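Filed under: Short Fiction / Buildings and Grounds

The Winter Survey

The Office of Property Condition at Wendgate wished to advise all residents that the annual inspection of the east block had been completed in January, and that one matter remained open.

The matter was the attic of Number 9. Triin Kairys, Senior Inspector, had recorded no visible leak, no failed flashing and no missing shingle. She had recorded that the insulation was of the approved depth. She had then written, in the space reserved for additional observations, that the house was warmer than its furnace could account for.

The Office did not recognize this as a category of defect. The form was returned to her with a request for clarification, and she returned it unchanged.

A second visit was authorized at a cost not to exceed 400. The furnace was shut down at eight in the morning. At dusk the windows of the adjoining houses had frosted over, and those of Number 9 had not. The Inspector remained in the upstairs hall in her coat until she found it necessary to take the coat off.
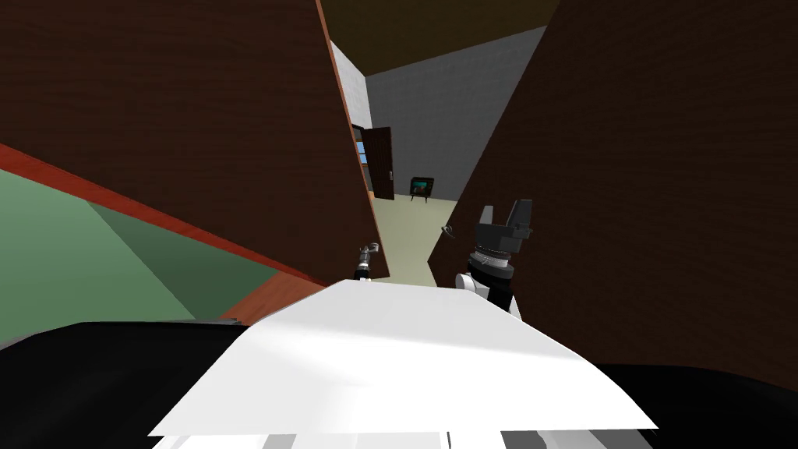
Jussara Cavalcanti replied in writing that she had owned Number 9 for most of her life, that the heat had come with the house, and that she did not see why she should be asked to repair it. Her mother had paid Medeiros & Daughter to seal the attic, and they had charged her 1199 and advised her to leave well enough alone. She enclosed the receipt.

The Office considered the receipt at some length. It was in order.

The file was accordingly amended. Under "Source of Heat," the Inspector entered "Existing." Under "Recommended Action," she entered "Clean gutters before spring," and the owner signed beside it. The Inspector asked whether she might come by again before the thaw, outside of working hours. The Office has no record of the answer.

Last updated: 12th June

More in Short Fiction
The Roofers of Pindomari
Notice to Tenants, Brosarard House
A Draft Under the Door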